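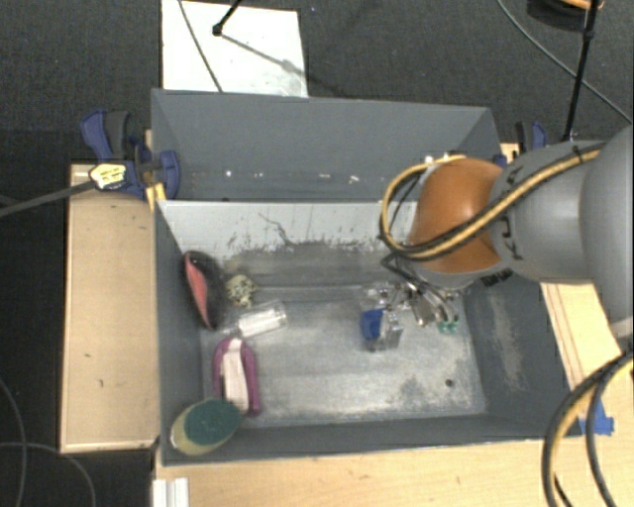 Bin-to-bin picking with the arm over the front bin. Clear plastic items are the hard part of this set.

Reviews > Software > Grasp planning

Ondel 3 grasp planner: review
Reviewed by Uwe Böttcher, 8/4/25

Ondel is a grasp planning package from Tirham. It takes a depth image and a colour image, returns a ranked list of grasp poses, and hands the chosen one to a motion planner. Version 3 replaces the old template matcher with a learned scorer and adds a proper collision model for bin walls. I used version 2 for two years and disliked most of it, so the comparison below is not a neutral one.

Installation

The installer is a container plus a licence file. Setting it up took an afternoon, most of it spent on the hand-eye calibration tool, which still insists on its own board format and still fails without a message if the two cameras disagree on the time stamp. The configuration is now a single file instead of five. Bin geometry is entered as inner dimensions and a wall thickness, and the planner keeps the fingers clear by a margin you set yourself. The default margin is too generous. With it in place, anything leaning against a wall is rejected outright, and items do end up against walls.

Test

I ran 1,306 pick attempts between two grey bins, with mixed household objects: a scrubbing sponge, a clear cylindrical container, a small boxy item in clear plastic and various others. Ondel reported a successful transfer on 947 of them. My own log agrees with that figure, which was not the case with version 2, where the success check looked only at finger width and counted a good many empty closures.

Opaque objects are handled well. The sponge was never a problem in any pose. Long objects are approached across the short axis, and the scorer seems to prefer a point near the middle, so they swing less in transit.

Clear plastic is where most of the failures came from. The depth image has holes where the object should be, and the scorer then ranks grasps on whatever lies beside it. The "transparent" option fills the holes from the colour image. It helps with the cylindrical container and does very little for shiny items lying close together, where the segmentation tends to merge two outlines into one. Scuffed bin walls also produce the odd false object. A background capture of the empty bin cures this, but it has to be repeated whenever a bin moves, so clamp the bins down.

Speed

Planning takes 600 ms per cycle on the recommended card with 3,000 candidate grasps. Halving the candidates saves less than expected, as the collision check dominates. Bastian Baumgart at Lapointe sent me a patch that caches the wall geometry, and it ought to be in the main release.

Tooling

The replay viewer is the best part of the package. Every attempt can be stepped through with the rejected grasps coloured by reason – wall, neighbour, reach, low score – and it is quick enough to use during a run. The cable model is poor. Hose and cable bundles outside the arm are treated as one fixed sleeve per link, so wrist rotations have to be limited by hand.

Verdict

Worth the upgrade from version 2. For a new cell handling mainly clear packaging I would trial Wolach first, whose depth completion is better although its viewer is not.

Rating: 7/10

Filed under: Grasp planning, Bin picking, Paid software

Related reviews
Wolach Perception Suite: second look
Hand-eye calibration tools compared
Lapointe trajectory server, September update
Ondel 2: long-term notes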